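Avances del taller: segunda revisión de los dedos de Lomden

Publicado en agosto por Gervásio Pimentel

Durante este mes, el taller compartido de Lardale ha dado prioridad a la segunda versión de los dedos de Lomden, el proyecto que Nelly Montoya y quien suscribe mantenemos desde hace dos años.

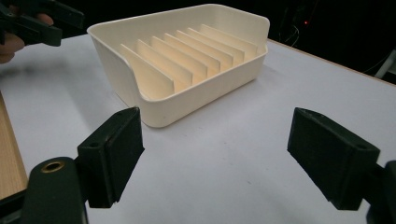 La pieza anterior cedía en la base al cerrar con fuerza, por lo que se aumentó el espesor y se modificó el relleno al 60 %. El coste acumulado supera ya los 300 euros - cifra que incluye dos husillos descartados.

Queda pendiente ajustar el recorrido del cierre y revisar la holgura del eje izquierdo. Los planos corregidos se facilitarán a quien los solicite por escrito. Lucie Fraser se ocupará del cableado a partir de la próxima entrega.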